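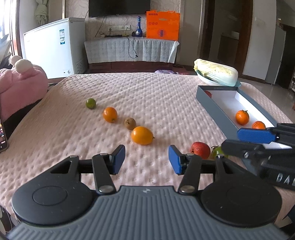
Home | Issues | Authors | Search

Print this article | E-mail this article

4.2 Target selection in ordered rows

The Zarnen planner receives a list of object candidates from the perception module and must choose one to grasp. In earlier versions the candidate with the highest detection score was always selected. This behaviour was adequate for scattered objects but performed poorly when fruit was laid out in a row, where neighbouring pieces differ little in size and may share a colour. Small changes in viewpoint caused the selected target to switch between neighbours, and the approach path was recomputed each time.

We therefore added a row model. Candidates are projected onto the support plane and a line is fitted to their centres. Each candidate is then given a position along the line, and this position, together with its class label, is used as its identity from one image to the next. A target is released only if it has been missing for more than 8 consecutive updates. Pieces hidden by the fingers keep their last estimated position during this period.

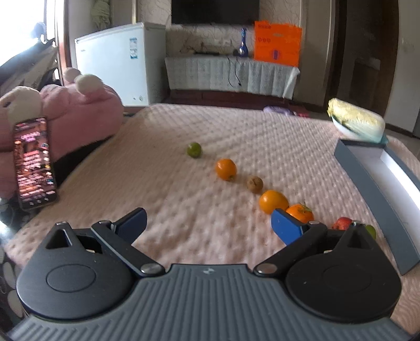 Figure 6. Seven pieces of fruit in a diagonal row on a quilted cover, with the gripper jaws open beside the row. The second green lime is partly hidden behind the right housing.

Clearance is assessed separately for each finger. The planner samples 400 closing poses around the target and rejects any in which a finger pad would meet a neighbouring piece. The remaining poses are ranked by the smaller of the two clearances. Soft, textured covers presented a further difficulty, as the depth estimate varied across the folds of the cloth. The plane fit in the Kasmont depth library was accordingly replaced with a local fit at each candidate, using the same settings for all trials.

Both changes were made in the planning layer, and the low-level controller was left as described in Section 2.

Copyright 2019 Zondelach Robotics Laboratory. Contact the editorial office | Back to top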